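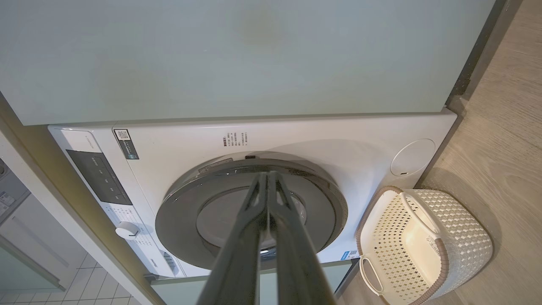
p. 33

October 21, 2023

Spectrograph bench, Plalludville. Picking up from the last page, where the neon lines on the red side had drifted and I blamed the grating mount.

The mount is fine. I put the dial gauge on it, pushed on the housing from both sides and got no movement worth writing down. What does move is the fiber holder. The clamp screw on the slit end had backed out a little, and the fiber tip could be nudged sideways with a fingernail. Tightened it, added a dab of the removable thread lock, and marked the screw head with white paint so we can see if it turns again.

Ran the neon lamp after that. 100 exposures, same exposure time as in May, lamp left on for the whole run. Lines stay put now, as far as I can tell from the quick plots. The proper fit is still to do. The script is in the Osareo folder under the reduction code, and it needs the new dark frames before it will give sensible errors on the line centers. Don't use the old darks. They were taken with the other camera gain setting and will leave a step in the background on the blue end.

Darks: took 9 at the long exposure with the cap on and the room lights off. One of them has a bright streak across the lower third, probably a cosmic ray that came in at a shallow angle. Left it in the set. The median should deal with it, but check.

Solar feed. Clear sky from late morning, so I pointed the little heliostat and put sunlight down the fiber. Good strong spectrum. Sodium D pair well split, magnesium triplet fine, H-alpha deep and clean. The calcium H and K lines are there but noisy, as before. We lose most of the light below 400 nm somewhere between the lens and the slit. I suspect the fiber more than the lens, but I haven't measured either one alone. To test: put the photodiode straight behind the lens, with the violet filter in, then again at the far end of the fiber.

The water bands from our own air are stronger than in the spring data – expected at this sun height, there is a lot more air to look through. They make a nuisance of themselves near the red end, where I wanted to use iron lines for the rotation measurement. Moved the window to the orange side. Fewer lines there, 6 that I would trust, but none of them sits on top of a water line.

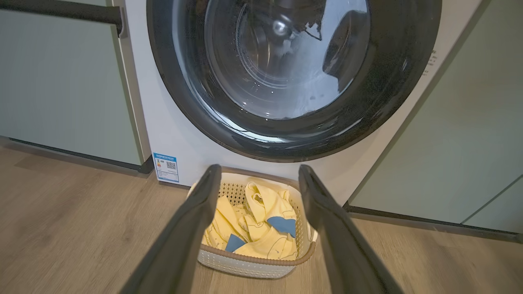
Rotation measurement itself: east limb and west limb, alternating, so that any slow drift cancels. The image of the disk on the fiber is small and the heliostat hunts a bit in wind, so I'm not sure how close to the limb we really are. If we sit too far in, the shift comes out too small. The May run gave a value on the low side and I think this is why. A simple fix would be a ring mask around the fiber face with the disk size scribed on it, so you can see by eye when the limb touches the fiber. Sketch is on the back of this page. Could be cut from thin black card to begin with.

Also noticed that the Michailidis power supply for the heliostat motors buzzes when both axes run together. Voltage looks steady on the meter. Not touching it for now.

Software note: Hedance (the logging program) writes the time stamps in local time, while the camera headers are in UT. I lost half an hour to this while trying to match limb positions to exposures. Set the logger to UT from today's second limb series onward. Files from before that need the offset put in by hand. I started a text file in the same folder with a list of which ones.

To do:
Fit the neon run with the new darks.
Photodiode test on lens and fiber, violet filter.
Cut the ring mask, check it against the disk at midday.
Repeat both limbs on a day with less wind.
Order a spare clamp screw, same thread, slightly longer.

Heliostat parked and covered, lamp off, camera left cooling down to room conditions on its own. Fiber ends capped. The caps are in the small tin on the left side of the bench when not in use, please put them back there.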